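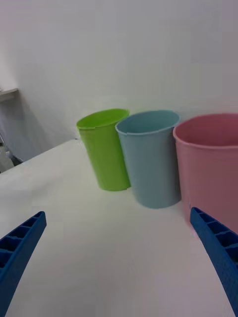 Green, blue, pink, in the order they came out of the box.

The cups were the last thing my aunt Eleni left unlabeled. Everything else in the Tredton apartment had a strip of masking tape on it with a name in her square capitals. The good knives had my cousin's name. The sewing box had mine, which was generous of her, considering I once hemmed a curtain to my own sleeve. But the three plastic cups had no tape at all, and so there we were, Maja and I, standing at a white table in an apartment with nothing left on the walls, having our first fight in almost 12 years.

"You take them," Maja said.

"I don't want them. You take them."

You'd think that would settle it, right? Two people who don't want the same thing. But you have to understand about Maja Kurek. She grew up across the hall, she ate more dinners at my aunt's table than I did, and when she says she doesn't want something she goes pink from the collar up. She was very pink. And I suppose I was talking too loud, the way I do.

The green one had been mine. Every summer, from the day school let out until the end of August, I drank everything out of the green cup: milk, lemonade, the awful barley coffee my aunt thought was good for growing bones. Maja had the blue. If you gave Maja the green one by mistake she would sit there with her hands in her lap until somebody fixed it. I respected that. I still do.

The pink one was the trouble.

"It was for guests," I said.

"It was Danny's," said Maja.

Danny! I hadn't heard his name out loud in years. He was the boy from the second floor whose father drove for Michalski, the furniture people, and he spent one summer with us, just the one, and then the truck got loaded up with their own furniture for a change and off they went to Werneo. I remembered a kid who could whistle through a blade of grass. I did not remember a cup.

"She bought it for him," Maja said. "There were only ever two before that. She walked all the way down to the market and came back with a pink one, and he said pink was fine, and she said of course it's fine, it's a cup."

I could hear it exactly. Of course it's fine, it's a cup. She'd have had her back to us when she said it, too, running the tap.

"He wrote to her," Maja said. "You know that? Every Christmas. She kept it out for him, all that time, up on the shelf with ours."

I didn't know that. I'd come in and out of that kitchen half my life, reached past the pink cup for the green one more times than I could tell you, and I never once asked whose it was. I'd decided it was for guests and that was the end of it. So I sat down on the floor (the chairs had gone that morning) and Maja sat down next to me, and we looked up at them for a while.

"Do you have his address?" I said.

"It's in the blue notebook."

"Who got the blue notebook?"

She turned it over to show me the tape. MAJA, it said, in those square capitals, and under that, smaller, with the pen running out, SEND D. HIS CUP.

"You've had that the whole time?"

"I only got to the back cover just now," she said, and went pinker than ever, and I started hunting for some newspaper to wrap it in.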